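Reading time: 4 min

Subject: Re: Open day at Rusby – was it worth the trip?
From: Elsie Sugden
To: the handling and sorting list

Tracey Garside wrote:

> I couldn't get to the open day in the end. Did anyone go? I'd like to
> know whether they showed anything with soft goods or if it was all
> boxes and bottles again. We are still sorting returned gloves and
> slippers by hand, two people on each shift, and my manager keeps
> asking me when a machine will do it. I'd also like to know if it is
> worth asking for a visit of our own, and who to write to.
>
> Tracey

Tracey, I went, with Shirley Oakley from our packing side. We got there for the ten o'clock start and stayed until they put the chairs away. I'll answer your questions in order and then add a few notes for anyone else who is thinking of going to the next one.

Yes, there were soft goods. The morning was boxes, as you guessed, and I won't go over that again because it was the same cell they brought to Tolentino. After the break we were split into groups of seven and taken round the benches. Ours was led by Volker Voß, who looks after the gripping work. He doesn't use slides. He let people get close and he answered what he was asked, including when the answer was that they don't know yet.

His bench was for hand-held grippers. The idea is that a person does the job with the gripper in their own hand, a camera on the tool records it, and the recordings are used later to teach an arm. They call the set-up Sasenano. Volker had us look at the work from the tool's side, and that was the part I found most useful. You notice how much of the view the gripper itself takes up, and how little of the item is left to go on once the fingers have closed.

The item for our group was a plush glove, beige, the fuzzy sort, taken near its base and held with the fingers upward. Shirley asked why it had to be held so low down. Volker said they want the finger end left open to view, so that whoever labels the recordings can tell a glove from a sock. He also said fabric with a deep pile is harder to judge than it looks, as the jaws press into it before they have a proper hold.
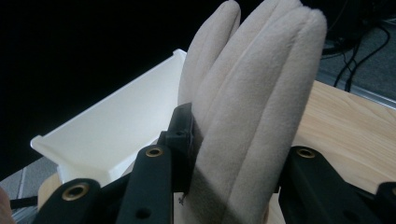

Notes for anyone going to the next one

1. Ask to try the gripper yourself. They don't offer, but they said yes when we asked. My first go was poor. I closed too early and got a pinch of fluff. Shirley was better at it, and she put that down to years of packing.

2. Take your own items. Renata Mazurek from Skultum had brought a bag of children's slippers and they made room for her at the end of the bench. She got more out of the afternoon than the rest of us. Check with them beforehand if anything is sharp or dusty.

3. Ask what happens with pairs. Our trouble at work is matching left to right, and there was no demonstration of that at all. Volker said pairing is a separate job from picking up and they haven't started on it.

4. Ask how many recordings they need. For one kind of item on one bench he said 80 was where they begin, and that they often go back for more. That's a fair bit of somebody's working time – worth telling your manager before any talk of prices.

5. Wear something warm. The hall has a big door and it was open for most of the morning. This was January.

6. Parking is at the back and the sign for it is easy to miss from the main road.

On your last question, Tracey, they do take visits from single firms, up to six people, and they would rather have the people who do the sorting than the people who sign for it. Write to Volker and say what you handle and how it arrives, loose or bagged. He was quite firm that bagged items are a different problem. I have his address and will send it to you off the list.

Would it replace your two people? Going by what I saw, no, and he didn't claim it would. I'd still go. Shirley wants to try it with our work gloves, which are much stiffer, so if you do arrange something let us know and we might come along with a box of them.

I didn't get to the bench with the folding. If anyone else from the list was in the other group, please write in and say what you saw.

Elsie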